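3.2 Window type and heat loss

The homes in the Westerberg sample were built with divided-light windows, and most still have the original sash. Many also have lattice doors between the front room and the hall. Both features matter for the measurements reported in this section.

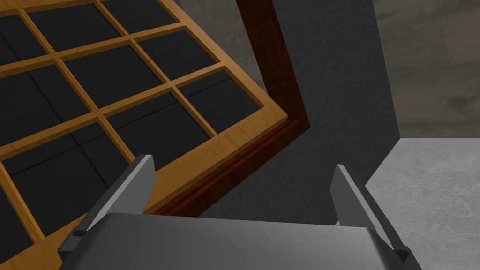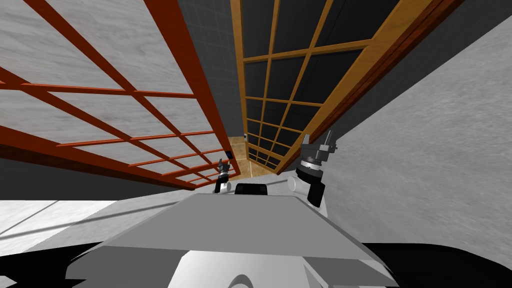
Figure 3. Wooden window sash with a grid of panes (first panel) and two sliding lattice doors (second panel).

We measured overnight heat loss in 139 homes, 18 of them in Cladville and the rest in Westerberg. Each home was visited twice, and the second visits ended in July. Indoor temperature was logged at three points per room. Homes with storm panels lost less heat than homes without them, but the gap was smaller than we expected - about 13 percent once floor area was taken into account.

Sealing the joint between the sash and the wall had a larger effect than adding a second layer of glass. The Cladville homes did not follow this pattern. Most of them stand on open ground near Laltar, and wind exposure may explain the difference. We return to this in Section 4.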